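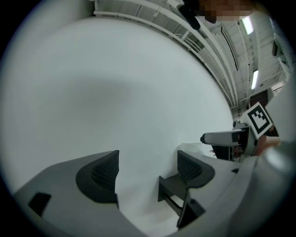
Ceiling at the Lindsay practice room, two fluorescent fixtures lit.

Daily reset of the washroom practice room

The procedure applies to the Lindsay room only. The Akwood room has a different floor and its own sheet. Allow 17 minutes. Start at the ceiling and finish at the floor, so that dust falls on surfaces not yet cleaned.

1. Turn on all the lights. Write down any tube that flickers or hums.

2. Dust the high ledges and exposed pipes with a dry microfiber cloth on a pole. Do not pull on brackets. Report a loose one to Morven Chisholm.

3. Pick up everything on the floor. Bags go on the hooks by the door, mats go flat on the rack. Wind extension cords back onto their reels and unplug the reel first – a wound cord under load heats up.

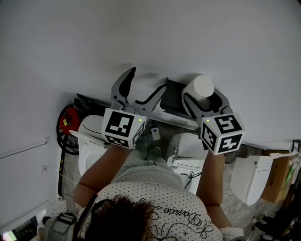

4. Lift cables off the fixtures before wiping. Coil them by hand and hang them up. Do not lay them over a tank or a lid.

5. Mix the cleaner at 6 ml to 1000 ml of cold water. Spray the cloth, then wipe in this order: flush handle, tank, lid, seat, outside of the bowl. Use a fresh cloth for each fixture. Abrasive pads dull chrome and should stay in the cupboard.

6. Vacuum from the far wall toward the door. Mop with plain water and leave the door open until the floor is dry.

7. Put out new rolls, 2 per fixture, stored upright.

The cleaner is Pusix concentrate. Idberg powder was used until September and leaves a film on pale floors – throw out any that is left.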